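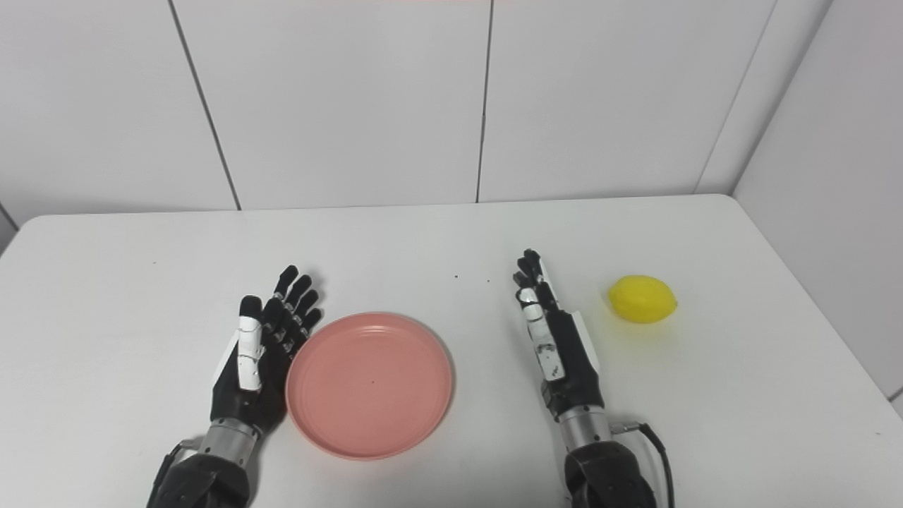

Chapter 4
The Work Surface

Most of us learned to work at a table long before anybody taught us how. We did homework at one, shelled peas at one, and glued the wing back onto a model plane at one while somebody waited to set out the plates. By the time you open a book like this you have spent thousands of hours with your forearms on a flat surface, and I would guess that very few of those hours went into thinking about the surface itself. This chapter asks you to give it some of that attention, and I promise it will be more interesting than it sounds.

In Chapter 3 we looked at the room as a whole: the doors, the daylight, the path you walk with your arms full. Now we come in closer. A table is where the room meets the hands, and small decisions here (how high, how deep, what color, what sort of corner) come back to you every single working day. My old teacher, Puspita Kusuma, used to make her first-year students spend a whole Wednesday afternoon sitting at different tables with nothing on them. We thought this was terribly funny for the first twenty minutes. After that we started to notice our elbows.

What you will learn in this chapter

How to choose a table height for standing and for seated work
Why depth matters more than length for most tasks
What pale and dark surfaces do to the things you set on them
How edges and corners affect comfort and safety
How to lay out a table against a wall or in the corner of a room
A simple clearing routine for the end of the day

Words to know

Reach zone: the part of the table you can touch without leaning your body forward.
Overhang: the part of the top that extends past the legs or base.
Radius: the roundness of a corner, given as the size of the circle it would fit.
Ground: the plain color against which you see your work. Painters use the word too, and we have borrowed it from them.

4.1 Starting with nothing on it

When Clem Tautahi and I fitted out the teaching workshop at Sorkholm, we had very little money and a great many opinions. We argued for most of August about the tables. I wanted something with drawers and a shelf along the back, and a lip to stop pencils from rolling off. Clem wanted a plain white top with rounded corners and that was all. We ended up with Clem's version, mostly on account of the price, and I have been grateful ever since, though it took me a good two years to say so out loud.

A plain pale top shows you everything. Drop a black screw on it and you find the screw. Spill a little oil and you see it before your sleeve does. Crumbs, sawdust, thread ends and pencil shavings all stand out, and so they get wiped up. The trouble comes with white parts and clear plastic, which seem to melt away the moment you put them down, and with strong lamps, which can bounce off a glossy top and tire your eyes. Keep a dark mat in the room for those jobs. A piece 400 millimeters deep will do for nearly anything small, and it rolls up out of the way when you are finished.

Corners deserve a word as well. A square corner gives you a tiny bit more surface and a great many bruised hips. Our tops at Sorkholm have a radius of 80 millimeters, which felt extravagant on paper and feels perfectly ordinary when you are squeezing past with a tray.

As for depth, beginners nearly always ask for too much of it. Sit down, keep your back straight, and sweep one arm across the table as if you were smoothing a sheet. That curve is your reach zone. Whatever lies beyond it becomes storage whether you meant it to or not, and storage has a way of creeping forward.

Try this before you read on

Clear one table at home or at school completely. Wipe it down and sit at it for five minutes with both hands resting on the top. Write down where your wrists settle, where the light falls, and which part of the surface you never touch. Keep your notes, as we will use them again in Section 4.3 when we come to height.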